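Re: [Lirnholm Sewing List] Round bags, and what to do with them between outings
1/2/26

Good morning all, and a warm hello to those who joined over the holidays,

On the list last night, a member in Brirnwood wrote:

> I finished my second round bag from the Rimis pattern and I love it, but it
> comes out of the closet with a crease across the front every time. Do you
> stuff yours? Stand them up? I have 3 now and no shelf to spare.

Oh, I know that crease well! My first one had it by June, and I blamed the interfacing for months before I admitted that I had been shoving the poor thing in under a stack of sweaters. The soft padded ones forgive you a lot, but piping does not. Once the piping has taken a kink it wants to keep it, and then the whole circle goes a bit potato-shaped.

What I do these days is lay everything out on the bed, where I can get both hands on it, with something clean and white underneath so I can see any loose threads. I press from the middle out toward the edge with my fingers, quite gently, and go around the rim until the layers sit on top of each other again.

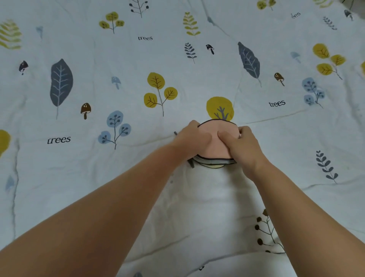
Straps I leave out to the side until the very end. If you tuck them in first you get a lump, and the lump is what makes the crease — at least it was in my case. Afterward I lay the strap in a loose loop on top and slide the whole bundle into an old pillowcase. Mine lie flat, two to a pillowcase, and I swap which one is on the bottom when I remember to (which is not as often as I should).

As for stuffing, I tried tissue paper and didn't care for it, as it rustles and goes flat in a week. A rolled hand towel works better for the deeper ones. Somebody here once recommended the Grigaitė method with the ring of quilt batting, and I would love to hear it again if you still have your notes. I looked back through about 300 old messages and could not find it.

Do tell us what color the second one is, and whether you changed the zipper!

Happy stitching, and stay warm,
your list host in Lirnholm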